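**Notebook, Sunday, late (dye bench)**

Back at the walnut bath again. Gemma Marino swore the pot had gone off over the break and I swore it hadn't, so we strained it through an old curtain and it's fine, a bit whiffy, lovely brown. We brought it up slowly and I put in two skeins of the Zakeretti wool, one with alum and one with nothing at all. The plain one took the color better! I did not expect that and I'm going to do it over before I tell Rosalba, who has been saying so for years.

Weights: the alum skein was 159 grams going in. I forgot to weigh the other one (sorry, Concetta, I know). The kettle holds plenty but the skeins still crowd each other near the handle side, and there's a pale patch on the alum one where it must have been pressed up against the wall. Next time, stir more and chat less.

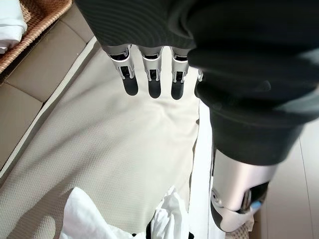
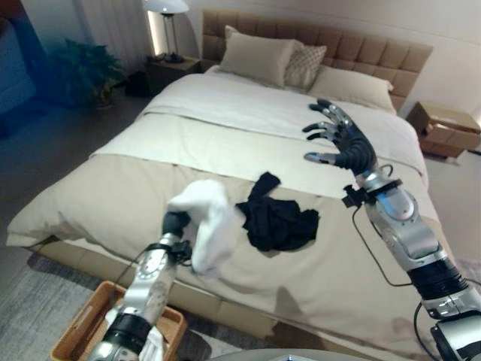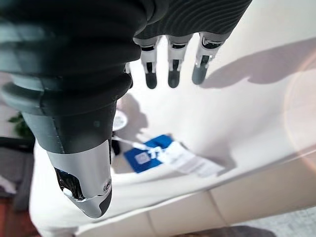
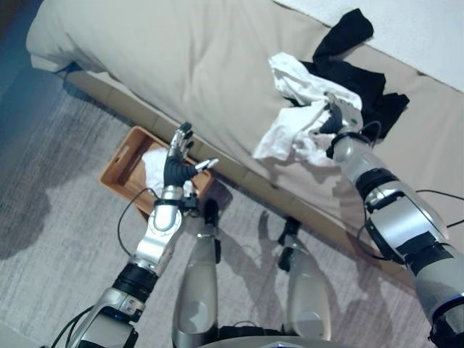 *White cloth held up over the bed (second), and again on the sofa and in the tray (fourth).*

Onto iron. Virgilio's rusty nail jar is finally ready, it's the color of strong tea and smells like a wet gate. I dipped only the tail end of the plain skein and it went almost charcoal while I stood there grinning at it. Just a dip though! Ottavio left his in overnight back in November and the yarn came out so harsh he ended up tying tomatoes with it.

Things to do before the next bath:

- label the lids, the Bellini jars all look the same on the shelf
- ask Gemma where she put the long glass thermometer
- more walnut hulls from the Privley place, the green ones if they still have any
- wash a scrap of each color with plain soap and hang it in the south window

The leftover bath is in the lidded bucket under the sink. Please don't tip it out, I want to try it on linen.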